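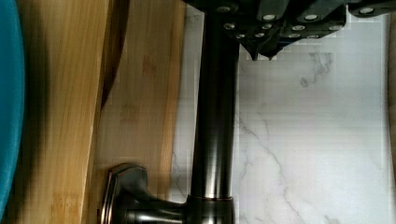

Configuring Wrist-Camera Calibration and Grasp Planning in Kundari

This page sets out the procedure for preparing a single-arm kitchen station for grasp planning with the Kundari toolchain. It applies to stations running the Lerkano driver and assumes that the arm has been homed and the emergency stop tested.

Step 1. Register the wrist camera

Start the driver and confirm that both colour and depth streams are published. Run the hand-eye calibration utility and collect 300 poses, varying the wrist orientation between captures. Results with a residual above 2 pixels must be discarded and the routine repeated.

Step 2. Adjust for reflective surfaces

Polished stone and glossy metal fittings commonly return incomplete depth. Set the exposure manually, disable automatic gain and enable the hole-filling filter. For tall fixtures such as faucets, import the model from the Casdale library and fit it to the colour edges. The fitted model should replace the raw depth in the planning scene.

Step 3. Build the collision map

Move the arm to its parked position and capture the workspace from the fixed camera.

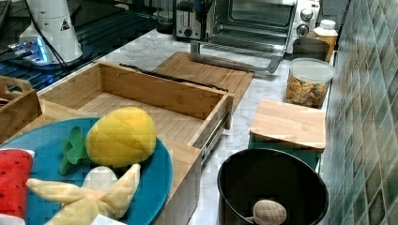

Appliances, cookware and open containers should be entered as separate obstacles. Soft items may be assigned to the deformable class, which permits light contact. Thin features, including oven handles and power cords, are frequently lost at the default voxel size and should be added by hand.

Step 4. Plan and verify

Select the Mateos planner and set the time limit to 2000 milliseconds. Preview each trajectory in simulation before enabling motion. Where planning fails with code 745, the goal pose lies inside an obstacle; increase the approach offset and resubmit the request.

Calibration files are to be saved in the station directory and renewed whenever the camera mount is loosened or replaced.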